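Why I Don't Want My Bank to Text Me Anymore

So I got another one last week. Six digits, a polite line about never sharing the code with anyone, and my bank's name at the top. I hadn't tried to log in. I was standing in line at the pharmacy with a bag of cough drops. Somebody, somewhere, had typed my username and a password that was close enough to right that the system took the next step and sent me a code.

I did what you're supposed to do, which is nothing, and then I went home and changed the password. But it bugged me all evening, and it's been bugging me ever since, so you're all going to have to hear about it.

My complaint is with the text message. I think text message codes were a decent idea that we've kept around far too long, and I think the companies that still push them as the main way (or the only way!) to protect an account are being lazy at our expense. I know plenty of security people disagree with me, or half disagree, and I'll get to them. They have a point. I just don't think the point is as big as they do.

Let me start with my friend Eimear Geraghty, who said I could use her name because she's still mad. Eimear runs a small framing shop and she is careful. She has a password manager. She reads the whole email before she clicks anything. One afternoon her phone lost service, and she figured it was the carrier having a bad day, so she kept cutting mats and didn't think about it. When she got home to wifi there were 138 emails waiting. Most of them were newsletter signups in languages she doesn't read, a big pile of junk poured over the top of the three that mattered. Those three were from her carrier and her bank. Someone had talked a person at a phone store into moving her number to a new SIM card, and after that every code meant for Eimear went to them.

They got $1,385 before the bank froze things. She did get it back, after two months of phone calls and a notarized form. The part that still gets me is that the bank's first letter said the transfers had been "verified by the account holder," and by the bank's own rules they had been. The code went out, the code came back, and everybody's box was checked except Eimear's.

That was four years ago and her bank still uses texts.

I've got an account at Tedlow, which is a small regional credit union and mostly a lovely one. They know my name at the counter. I went into the settings after the pharmacy thing and hunted for some other way to get my codes, an app or a key or anything at all, and there were two choices. One was text. The other was a phone call, where a recorded voice reads you the same six digits over the same phone number. I laughed out loud in my kitchen. That's a door with two handles.

So I called. I got a very nice man who told me texting was "bank-grade." I asked him what that meant and he said it was the grade banks use. I can't even be annoyed at him. He's got a script and a headset and someone timing his calls. 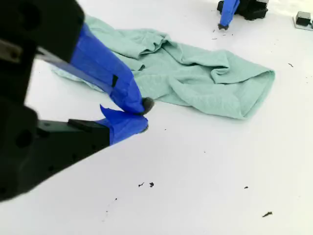

Now, the other side. My brother-in-law, Wálter Palomino, does IT for a school district, and he thinks I'm being a snob about this. His argument goes like so. Most people who lose an account don't get their phone number stolen. They lose it to a password they used on nine sites, one of which got broken into years ago. Any second step at all stops most of that, even a weak one. If you tell regular folks that texts are bad, they won't run out and buy a security key. They'll hear "bad" and turn the whole thing off, and then they're worse off than when you started talking.

He's seen it happen, too. The district moved everybody to an authenticator app in August, right before classes started (great timing, he knows, he wasn't the one who picked it), and he got 312 help tickets in the first stretch. New phones, lost phones, teachers who don't want a work app on their own phone and who, I have to say, have every right not to. One teacher had been photographing the setup code and keeping the picture in a shared album. Wálter says that with texts he'd have gotten maybe a couple dozen tickets and gone home for dinner.

I believe all of it. If your choice is a text or nothing, take the text, please, tonight. I've never told anybody otherwise.

But I keep noticing who's making the choice. Wálter talks like it's between the user and the user's good habits. It isn't up to me whether Tedlow offers an app. It wasn't up to Eimear whether a kid at a phone store would hand over her number for a good sob story. We get told to be vigilant, and then the thing we're being vigilant with is a phone number, which I don't own, which the carrier can move, and which I've printed on my business cards for eleven years.

And the fake pages have gotten so much better. You used to be able to spot them from the spelling. These days you land on a page that looks exactly like the real one, it asks for your password, you type it, it asks for your code, your phone buzzes with a real code from your real bank, and you type that too. Whoever's on the other end passes both along within seconds. To be fair, the app codes have that same hole, because you're still reading numbers off one screen and typing them into another. I don't want to oversell the apps. They fix the stolen number problem and leave the fake page problem right where it was.

What does fix it, or comes a lot closer, is a passkey or one of those little hardware keys. Your device checks which site it's talking to before it answers, so a lookalike page gets nothing. I put it off for ages, as it sounded like homework. Then I set one up for my email and it took less time than it takes me to find my reading glasses. I touch the sensor and I'm in. My mother-in-law uses one now. She calls it "the thumb thing" and has zero idea what it does, and I'm fine with that! I have no idea what my transmission does.

They aren't perfect. Moving between different brands of phone and computer can be a real headache, the setup screens all use different words for the same stuff, and if you lose every device you own at once you'd better have planned ahead. I keep two hardware keys, one on my ring and one in a coffee can I'm not going to tell you the location of. I realize that most people aren't going to have a coffee can.

Which brings me to the thing that drives me up the wall more than anything, and that's the fallback. You can do everything right. You can set up the passkey, buy the spare key, feel terrific about yourself. Then at the bottom of the login page there's a tiny link that says "Try another way," and another way is a text message. I found this on my Sernach account, where I keep all my invoices, after I'd spent a whole Sunday-type morning locking it down. One click and it was as if I'd done nothing. I dug through their help forum and found a thread of people asking to turn the text option off, going back years, with 1,427 votes on it. The last reply from the company was "Thanks for the feedback!" with a little sun emoji.

My pal Declan Ó Néill, who used to do product work and has sat in those meetings, told me why the link stays. Locked-out customers cost money. Every one of them is a call, and a call costs more than a text, and the fraud that comes in through the link shows up in somebody else's budget. He didn't say it to defend them. He just said that's how the spreadsheet looks, and that if the fraud line and the support line sat in the same column you'd see the link disappear pretty fast.

I think he's right, and I think it's the closest I've got to an answer. If a bank decides that a code sent to a phone number is proof that I'm me, then the bank should eat the loss when it's wrong, quickly, without the notarized form and the two months of hold music. Let them use texts all they like on those terms. I'd bet you a nice lunch that Tedlow would find the budget for passkeys by the following spring.

And for those of us who want it, give us the switch. One setting: no texts, no calls, I understand I might have to come in with my driver's license. I'd happily drive over there. It's fifteen minutes and there's a good bakery next door.

In the meantime, a few things I'd do if you've read this far and feel a bit queasy. Call your carrier and ask for a PIN or a lock on moving your number (they all seem to have one, they all call it something different, and it's often off until you ask). Put your best protection on your email first, since that's where all the reset links go. Print your backup codes on paper. And if your phone drops service for an hour while everyone near you has bars, don't keep cutting mats. Borrow a phone and call.

I'm writing to Tedlow again this week, a proper letter this time with a stamp on it. Eimear wants to sign it too.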